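Home | Grippers | Arms | Cameras | Controllers | FAQ | Contact

Gripper and wrist camera trials: frequently asked questions

Reading time: 7 minutes

Last updated October 25, 2019

We test grippers, arms, cameras and controllers on clothes, mostly, and people write in to ask why the results are the way they are. The questions repeat, so the answers have been gathered up. If yours is missing, the address is on the contact page, and replies take as long as they take.

Which grippers are in the current round?

Four. The Dokau two-finger parallel, in its standard form. The same Dokau with the longer angled tips. The Nusholm, also two-finger, with a softer pad and a much higher opinion of itself. And the Swai suction cup, which went in at a reader's request and will come out again at ours.

Why clothes?

Because everything grips a wooden block. We spent the whole of our first round on blocks and every gripper scored nearly full marks, which made for a very short report. A garment has no fixed shape, it hides its own edges, and it changes when you touch it. Heavy cloth with thick seams is a different job from a thin shirt, and a gripper that does well on one can be hopeless on the other. That gives us something to write about.

How is a trial scored?

Each gripper gets 256 attempts, split evenly between picking up from a flat table, picking up from a heap, lifting off a rail and putting back on a rail. An attempt scores if the garment ends where it was meant to be and stays there while the arm backs off. Dropping it scores nothing. Putting it in the right place and then dragging it away again on a fingertip also scores nothing, although it takes longer and is harder to watch.

Do you count partial successes?

No. We did for a while, and ended up with a category called "sort of" that held a third of the results.

What arm are you using?

A Uldale six-axis, the same one for every gripper, with the same mounting plate. Readers with other arms often ask whether the results carry over. The order of the grippers probably does. The exact scores probably don't. The Uldale is slow and rather stiff, and a livelier arm would be kinder to some of the grippers and much less kind to the furniture.

Why did the Nusholm do so badly in the first week?

We had the closing force set for the Dokau. The Nusholm's pads need less to get the same hold, and past a certain point they fold outwards and let go. Once it was set properly it rose to second place. The early scores were thrown out and the whole set run again, which is why the table on the results page was blank for most of January. Several of you wrote in to say so. Thank you.

Is suction really that bad on fabric?

On woven fabric, yes. Air goes straight through it. The Swai is a good cup on card, glass, sheet plastic and anything else that doesn't leak, and its makers have never said otherwise. It picked up 13 garments out of 256, and we suspect a couple of those had simply caught on the rim.

Long tips or short tips?

Long for getting in between things, short for strength. The long Dokau tips can slide behind a fold and come away with one layer, where the short ones take a mouthful. The price is that long tips bend a little under a heavy garment and the pinch opens at the very end. If most of your work is lifting from a heap, buy short. If it is rails, buy long, and close them a touch harder than the manual suggests.

Where on the garment should the gripper take hold?

On a seam if you can find one, and crossing it if possible. A seam gives the fingers a ridge to pull against. Running along beside one is the worst of both: the cloth rolls off the ridge and out of the grip, slowly, so that you think it has gone well right up to the moment you write the score down.

Why is the camera on the wrist? Wouldn't an overhead one see more?

It would, and we ran one for the first two rounds. It saw the top of the arm extremely well. As soon as the arm reached for a rail it covered the very spot we cared about, and we were left guessing what the fingers were doing from the way the sleeve moved.

A wrist camera always has the fingers in view, and the fingers are what we are comparing. The drawback is that it goes wherever the wrist goes. When the arm tips up to reach a rail the camera tips up too, and you lose the floor, the table and any idea of which way is level. 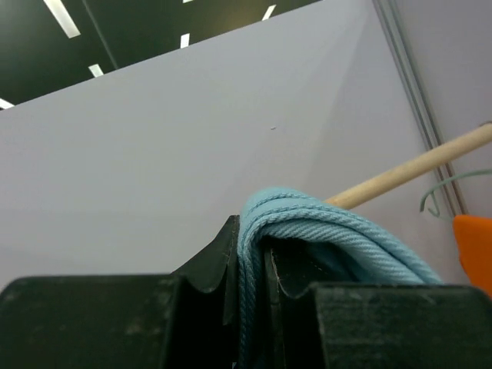
You also lose the exposure, at least with automatic settings. Ceiling lights are the usual culprit. The camera decides that the lights are the subject, darkens everything to suit them, and the inside of a fold turns black just when you want to see into it. We now fix the exposure before each run and accept that the lights will blow out. They were never going to be scored.

Plain walls bring their own trouble. Any software that works out where the camera is by following marks and corners has very little to follow on a smooth pale surface, and it will cling to a speck if you let it. If you are having problems of this sort, stick a few printed patterns up where the camera can see them. It looks awful and it works.

Does the wrist camera get in the way of the gripper?

Sometimes. It adds weight at the far end of the arm and it sticks out to one side, so there is always one direction you can't approach from. Mount it, then move the arm by hand through every position you plan to use before you run anything at speed. We say this as owners of a cracked lens cover.

Wide lens or narrow?

Wide. You will dislike how it bends straight lines and you will get used to it. With a narrow lens the fingers fill most of the picture and there's not much left over for whatever they are meant to be holding.

Which controller do you recommend?

We have tried two. The one that came with the Uldale arm is dull and dependable and has a stop button the size of a saucer. The other was faster on paper, needed restarting after every change of gripper, and reported each fault as "fault". We went back to the dull one. A full comparison will be posted when we have run both on the same gripper for a full set, and not before.

Do you drive the arm by hand or let it run by itself?

Both, and they are scored separately. By hand means a person moving a handheld control and watching the wrist camera on a screen. Every gripper does better that way, as you'd expect. The gap between the two is the interesting part: a gripper that only works with a patient person steering it is telling you something about itself. The long Dokau tips have the widest gap of the four.

How often do you replace the finger pads?

At the start of each full set, or sooner if they go shiny. Scuffs on the finger body don't matter. Scuffs on the gripping face do, and a worn pad will lose thin fabric long before it loses anything thick, so check it on the thinnest thing you have.

Can I send you a gripper to test?

Yes, if you send the mounting drawings with it. We have a shelf of grippers that arrived without any. They make decent paperweights, and in that use the Nusholm is ahead.

Will you publish the raw footage?

Some of it. There is a great deal, and most of it is a gripper closing on cloth, opening, and closing on cloth again. We'll put up one full set per gripper with the scores alongside, so that you can disagree with us attempt by attempt.

Are you paid by any of the makers?

No. The Dokau and the Nusholm were bought at list price, the Swai was lent and has to go back, and the Uldale arm came second-hand with someone else's tape still on it.

What's in the next round?

Putting things back on hangers, with the hanger already on the rail. We have tried a handful of attempts by hand to see if it was worth scoring. It is, although the scores may be small.

Related

Setting closing force on two-finger grippers
Wrist camera mounts compared
Fixed exposure: a short guide
Results table, round three
Why we stopped testing with blocks
Swai suction cup on card and sheet plastic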